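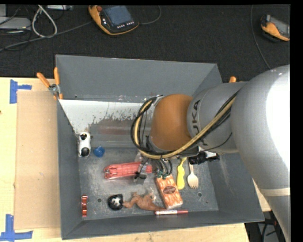 Jilgate, a buyers' group for independent warehouse operators, will send 14 of its members to an open day at Tronanton on March 1, 2021, and it is asking them to keep their checkbooks at home. The invitation promises a picking cell that can handle "anything." Jilgate would like to see what that word covers. A KUKA arm over a gray metal bin with a wooden fork, a red marker and a toy animal with black patches in it makes for a good show, but our members ship boxed filters, bagged fasteners and returned shoes, and they ship them all day.

"I have been to a lot of these demonstrations," said Kadri Mets, who leads equipment reviews at Jilgate. "The bin always has a few things in it. I want to see it full. I want to see the same bin at the end of a shift, with whoever is on duty that night."

Jilgate has asked Tronanton for three things before the visit: a full log of missed picks, the number of times a person had to step in, and permission for members to bring their own goods. Tronanton has agreed to the last. The other two are "under review."

The group has been let down before. A cell shown at Zaugg in August was said to have made 3,480 picks in testing. Members later learned that 803 of them were the same carton.

Pirmin Mayrhofer of Tronanton will run the session, which lasts four hours. Jilgate will publish its notes whether or not they are flattering.

Press contact: Kadri Mets, Jilgate equipment reviews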